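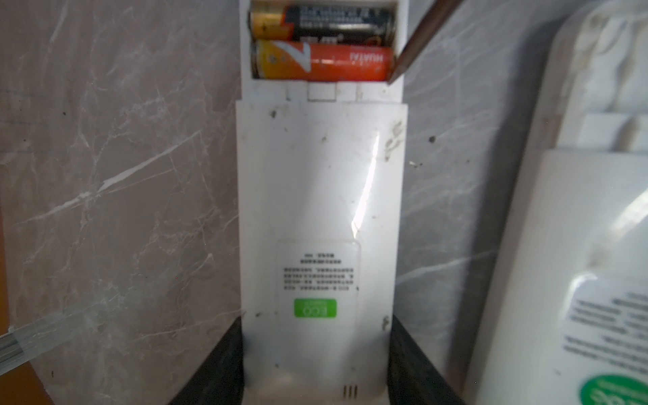 White remote control, battery compartment open, two AA batteries.

Family Law and Social Policy
Unit 6 handout: What do we know about kinship care, and who says so?
Instructor: Olga Sotomayor

Read this before Tuesday. The two articles in the packet disagree with each other, and I picked them for that reason. Please don't come in having decided which one is nice.

1. Terms

Kinship care means a child is being raised full time by a relative or a close family friend because the parents can't or won't do it, or have been told by a court that they may not. The phrase covers several legal situations that get lumped together in the press and, I'm sorry to say, in a good deal of research.

Informal: The family works it out. No court, no agency. Grandma has the kids and may have nothing on paper.

Diverted: An agency is involved and nudges the child toward a relative, but never takes legal custody. Some states keep poor records of this, so be suspicious of any national total that claims to include it.

Formal: The state has custody and the relative is the foster parent, licensed or not.

Guardianship: A court gives the relative legal authority. Parental rights usually are not ended. Sometimes there is a subsidy and sometimes there isn't.

When a source says "kinship families do better," ask which of these four it means. If it doesn't say, write that in the margin and keep reading with your guard up.

2. The claim

The standard claim goes like this: children placed with relatives move less often, stay closer to their siblings, and have fewer behavior problems than children placed with strangers. It is repeated at hearings, in grant applications, and on the back of at least one tote bag I own.

Parts of it hold up fairly well. The finding on fewer moves shows up again and again, in different places, with different methods. The behavior finding is shakier, and I want to spend most of our time there.

3. The Billska study

Your first reading is Trinh Bùi's study of Billska County. She followed 729 children who entered care over a three-year window and compared those placed with kin to those placed in unrelated foster homes. At the end, caregivers filled out a behavior checklist. Kin caregivers reported fewer problems.

Questions I had when I first read it, and still have:

Who filled out the checklist? The caregiver did. A grandmother who loves a boy and is afraid the agency will move him has every reason to mark "sometimes" where a stranger would mark "often." Bùi admits this on the second-to-last page, in a footnote. I would have put it on page one.

Who is missing? Of the 729, checklists came back for 620. The paper calls this a strong response, and for this kind of work it is. But the ones who dropped out were mostly children who had changed homes, and those are exactly the children you'd want to hear about.

Who got placed with kin to begin with? Caseworkers don't flip a coin. A child with serious medical or behavior needs may be sent to a specially trained home and never considered for an aunt's apartment. If the easier cases go to kin, then kin will look good no matter what they do. Bùi adjusts for age, sex and reason for entry. She does not adjust for prior behavior, and she couldn't have, as the county didn't record it.

None of this makes the finding false. It means the paper supports a smaller sentence than the one people quote from it.

4. The Hakside report

The second reading comes from the Hakside Center and takes the opposite line. It argues that agencies use relatives as cheap labor: same children, same needs, less money and less help. The authors interviewed 63 caregivers, most of them grandmothers, and the quotations are hard to get through. One woman describes finding out after four years that she could have applied for a monthly payment.

I believe her. I'm less sure what the report is entitled to conclude from her. The caregivers were found through two support groups and a legal aid clinic, Major Street. People go to a legal aid clinic when something has gone wrong. Those who were doing fine were at home. The report says "kinship caregivers are routinely misled about their options," and I'd like to know what "routinely" is resting on.

There is also a table on page 14 saying that 97 percent of those interviewed wanted "more support." Try to imagine a question about support that parents of any kind would answer no to.

5. Law and money

Both readings treat licensing as a side matter. It isn't one. In many places a relative had to meet the same rules as any foster parent to get the full payment – bedroom size, number of bathrooms, old arrests. Federal rules now let states use separate standards for relatives. Whether a given state has done so, and whether the county office tells anybody, are different questions. Check your own state's rules and not a summary of them. Summaries in this area go stale quickly, mine included.

Guardianship subsidies have a catch you should know. In the federally supported programs, the relative generally has to have been the child's licensed foster parent for a period first. A family that kept the child out of the system can find that it has also kept itself out of the money. You may think this is sensible or perverse. I've heard decent arguments both ways, and more bad ones.

6. For class

Bring one page, handwritten is fine, on one of these:

a) Rewrite the Billska finding as one sentence you could defend under cross-examination.

b) The Skuvik bill (last item in the packet) would require caseworkers to give relatives a written list of payment options before placement. What evidence would convince you that the list changed anything? "Caregivers said they liked it" is not enough.

c) Find a news story from the past two years that uses the phrase "studies show" about kinship care. Track down the study. Report what happened. If there wasn't one, say so, and you'll get full credit.

Papers with the word "clearly" in them will be returned for one free revision. Office hours are after class, same room as before.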